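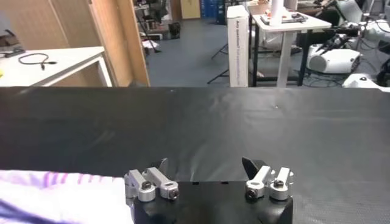

Automation at the Sorting Bench: Effects on Staff Roles at the Sesley Textile Service

Student Project Report, Workplace Studies
Submitted 12th July
Author: Noboru Hayashi

Shares: 20 Comments: 2

1. Purpose of the report

This report examines the introduction of robotic handling at Sesley, a textile service that washes and returns cloths, towels and work garments for local businesses. The project was carried out under the supervision of the Driltach department and concentrates on one task: picking single cloths from a pile and laying them flat for inspection. The task was chosen at the request of the site manager, who considered it the most tiring job in the building.

The report does not assess the technical quality of the equipment. Its subject is the work of the employees before and after the change, as they described it in interviews and as the author observed it on site.

2. Background

Until December, all sorting at Sesley was done by hand. Employees stood at the bench for a full shift, with a change of station at the midday break. A sorter lifted each cloth, shook it out, checked both sides for stains or tears, and placed it in the correct bin. The site handles 800 pieces on an ordinary shift, and more before public holidays.

The robotic station was supplied through Hovland, which also provided training. It uses an arm with a two-finger parallel gripper. The fingers close on the fabric from both sides, lift it clear of the pile and move it to the inspection area. The decision on whether a piece is acceptable was left with the employees.

3. Method

The author interviewed four members of staff, each on two occasions, and spent 20 hours at the station in total. Interviews followed a fixed list of questions, and participants were allowed to read and correct their answers. Shift notes kept by the team leader were also consulted with permission. Names of participants have been withheld.

4. Findings

4.1 Physical work

All participants reported less bending and reaching. One sorter, who had worked at the bench for many years, stated that her shoulders no longer hurt at the end of a shift. Another noted that standing still to watch the station was tiring in its own way and asked for a stool. The request was granted during the project.

4.2 Attention and interruptions

Soft materials remain difficult for the gripper. Thin cloths fold under the fingertips, and two pieces are sometimes lifted together. When this occurs, an employee must pause the station, separate the pieces by hand and start it again. Participants described these interruptions as the main source of irritation. Two of them said that they preferred a steady manual pace to long quiet periods broken by sudden stops.

4.3 Skills and responsibility

Sorters now clear faults, clean the fingertips and record stoppages. These duties do not appear in the existing job description, and pay had not been reviewed when the interviews took place. Staff who had completed the Hovland training were called on by others throughout the shift -- often during their own breaks. The team leader acknowledged this and has proposed a written rota.

4.4 Contact between colleagues

At the old bench, sorters faced one another and talked while they worked. The new station is attended by one person at a time. Several participants mentioned this change before any other, although it had not been included in the interview questions.

5. Comparison

For comparison, the author visited Gerkness, a smaller site where sorting is still manual. Employees there rotate between the bench and the folding room within each shift. They reported similar shoulder complaints to those at Sesley before the change, but spoke more favorably about variety in the work.

6. Recommendations

The job description should be revised to include fault clearing and cleaning. Training should be offered to every sorter on paid time. The site should consider placing the manual folding table next to the station, so that the attendant does not work alone. A second round of interviews is advised after the winter peak -- the present group is small, and its members were still adjusting to the equipment.

7. Acknowledgments

The author thanks the staff at Sesley and Gerkness for their time.

Contact the project office | Copyright Driltach Student Reports | Back to top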